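What Becomes of the Odd Blocks

The sorting room at Nunano is on the ground floor in Cernau, behind the loading door. It takes in play blocks that schools and day care centers have finished with, and sends them out again as full sets. The room has shelves on two walls, a long sink and a row of metal bins.

Last year 2,098 blocks came through. Most arrived in shopping bags and shoe boxes, mixed with crayons, beads and parts of other toys. The first job is to pull out whatever isn't a block. The second is to wash what is left, and dust in the corners takes longer than anything else.

Color comes next, then length. Mixed sizes are the usual reason a set gets sent back. A school in Ngui once returned a box because the short pieces had all ended up in one bag and the long ones in another, and the children could build walls but no roofs.

A full set goes out in a canvas bag with a paper tag. Anything left over waits in a bin until more of the same kind turns up, which can take until February for the less common colors.

The bins were bought secondhand from Gillix, a parts supplier that was closing its warehouse. They are heavy to move but easy to tip out and wipe down, and a few more dents make no difference to them. Plastic tubs were tried first and split along the rim.

Three long red blocks and three shorter dark green ones lie on the scuffed floor of a gray metal bin, a small lot with plenty of room around it. 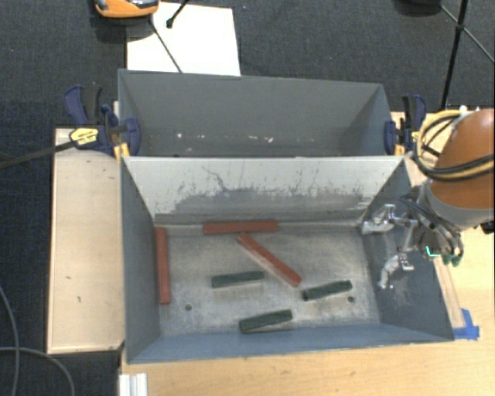
Sending Blocks In

Bags can be left at the loading door in the morning. Chipped corners and faded paint are fine. Blocks with magnets inside are not accepted, and neither are sets of foam.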